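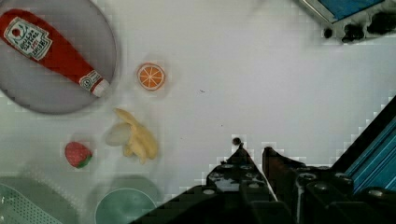

Ketchup bottle, orange slice, banana and strawberry on a white table.

The Woman Who Typed Out Every Line of Bunder

Rowena Macapagal starts at 6 a.m., before work, with the sound turned up and the picture small in the corner of her screen. She plays four or five seconds of an old sitcom, stops, types what was said, and plays it again. A half-hour episode takes her most of a week.

The show is Bunder, which ran on regional cable and never had a hit season. It follows two sisters who inherit a driving school in the town of Clornevdale and can't agree on whether to sell it. Macapagal has transcribed 465 scenes so far. Her site gets 4,000 visitors in a good month, most of them looking for one line they half remember.

"People write in and say, what's the thing Dell says about the parking brake," she says. "They have it wrong, usually. But it's close enough that I can find it." 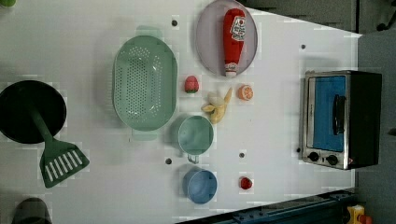 Toy kitchen items and play food, among them a colander, a frying pan and a green spatula.

Bunder was made cheaply by a company called Humance, which had done game shows until then and treated the sitcom like one. Scripts came in late. Episodes were taped in a single evening, and if an actor flubbed a word the audience liked, the flub stayed in. In the pilot, Dell calls her sister by the wrong name and they both keep going. Macapagal types it as spoken and adds a note in brackets.

Her rules have changed over the years. She used to leave out the laughs. Now she marks the long ones, because an actor waiting out a laugh will often change the start of the next line. She doesn't describe what people are wearing. She does say who is in the room, even when they don't speak, after a reader complained that a joke in season two made no sense unless you knew the mail carrier was standing there.

The hardest part is overlap. The sisters talk over each other

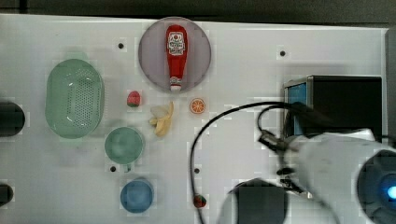 in nearly every argument, and the sound mix on the early episodes buries whoever is farther from the microphone. For one fight in the driving school office, Macapagal listened 19 times before she was sure of the word "carburetor." She has left gaps elsewhere.

Some of those gaps were filled by Jankauskaitė, a former script supervisor on the show who found the site last September and still had her binders. The two now trade corrections by email. The binders don't always settle things. They show what was written, and the cast drifted from it, especially in the final season.

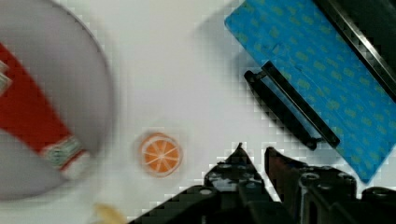

Where to Start

New viewers are usually told to skip season 1, and Macapagal disagrees. The pilot is slow, but episode 3, "Parallel," has the first real argument about the sale, and the later seasons keep going back to it. She would skip the clip show.

After that she suggests "Learner's Permit," in which Dell has to retake her own road test and fails in the parking lot. The transcript is one of the shortest on the site. A lot of the episode is just two people sitting in a car.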